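Keritness Incident Reports: data card

Summary

Keritness is a table of short written reports of street and transit harassment, collected from riders and residents in the town of Koyama and coded by hand. Each row is one report. The table was built to study how complaints move from the person who makes them to the police desk, and where they stop. It holds no names, no phone numbers and no street addresses.
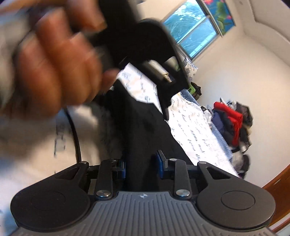 Sayaka Mizuno

Source of the reports

Reports came in through paper forms at the Rokmont bus depot and through a web form run by Stiveo. Both forms ask the same questions in the same order. Anyone could file. A report did not need to have gone to the police to be included. Reports filed by a third party are kept and marked in the column filed_by.

Columns

report_id: integer, no meaning beyond order of entry
month: month of the incident, not of the report
place_type: one of 6 codes, see places.txt
repeat: yes, no or blank; yes means the same person or group was reported as involved before
filed_by: self, witness, family, school, other
police_told: yes, no or blank
outcome: free text, edited for privacy
text: the report itself, edited for privacy

Coding

Each report was read by 2 coders, Isamu Oshima and Fermín Benítez, working apart. Where they differed, Akihiko Kinoshita made the final call, and the row carries a 1 in the column settled. The coders trained on a set of 100 reports that are not part of the release.
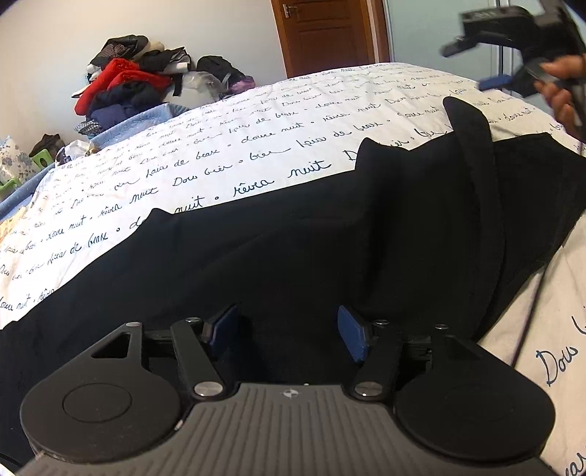

The training reports were left out because early versions of the coding guide changed while they were in use. Codes assigned under the old guide do not line up with place_type as it stands now.

Known problems

Blank values in police_told are not the same as no. The paper form printed before October left that question off.
Incidents at schools are likely undercounted.
The outcome column is short and uneven. Do not use it to compute arrest or charge rates.
Repeat incidents may appear as separate rows with no link between them.

Access and removal

The text column is shared on request only. All other columns are open. A person who filed a report can have it removed by sending the report_id to Dwayne Dvorak, who maintains the files. Removed rows are dropped from the next version and their numbers are not reused.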